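Lunville Workroom: The Big Table, the Cords and the Rest
January 28, 2018
Words and pictures by Sadia Bangash

I was asked to put together a gallery of the workroom now that it has been "reorganized." I use the quotation marks on purpose. The word was on the sign-up sheet and in two emails, and it was on the door before anybody had moved a chair. I have tried to be fair. Some of it is better than it was in March, and some of it is the same room with labels on it.

The main claim is that everything now happens at one big table. The old setup was a row of small desks along the window side, each with its own lamp and its own nest of cords underneath. The desks went to the Kocabaş building across the lot. I don't miss them much, though they had drawers, and I would like somebody to tell me where the things in the drawers went.

The table has a pale covering on it, put down in two sheets. I argued for one. One sheet in that size cost $92 more, and I was told the seam would never bother anyone. It bothers me every time I slide paper over it. The wall behind was painted white and left bare, and I will admit I like it. There was a plan for a pegboard, and I hope the plan stays lost.
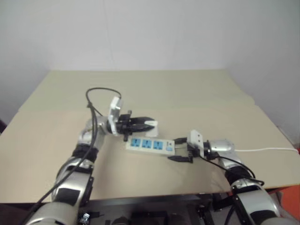 Power was the part I doubted most. The pitch was that a single strip on top of the table would do the work of everything we used to have on the floor. Three sockets, blue ones, with a switch down at the end. Three is fine until two people arrive with a laptop and a glue gun each, and then you are back to deciding whose turn it is. The switch I do approve of. At least you can reach it without getting on your knees.

We looked at a longer Bodance strip first. It would have meant more sockets and less arguing, but it also wanted to be screwed to something, and the whole point of the table is that you can clear it off. The catalog said it was "made for the modern creative space," and my opinion went down from there.

A strip that sits loose on a tabletop has its own trouble. Push a plug in from a bad angle and the strip slides away from you. Hold it with your other hand. I suggested rubber feet and was told to put it in the notebook, so it is in the notebook, on the page with the stool complaint.

Then there is the matter of plugs. People leave them in. They switch off at the end of the strip, walk away, and the next person spends five minutes tracing a white cord to find out what it belongs to. I asked for colored tape on every plug. What we have so far is tape on mine.

The lamps are Tekon and they are supposed to last for years. They are bright enough. I have had the same promise from lamps before and I am keeping the receipt.

As for the budget, the whole job was capped at $600 and I have seen the number 600 written on enough sheets of paper to believe it. I have not seen the final total. When I do I'll post it under this page.

Would I go back to the desks? No. The big table is easier to wipe down, and you can spread out a full sheet of pattern paper without folding it. But I'd hold off on the "after" party until it has been through a busy month with the cutting group and the repair group in on the same night.

If you have used the room and think I'm being too hard on it, write to me care of the Lunville desk. Bring your own extension cord in the meantime. Label it.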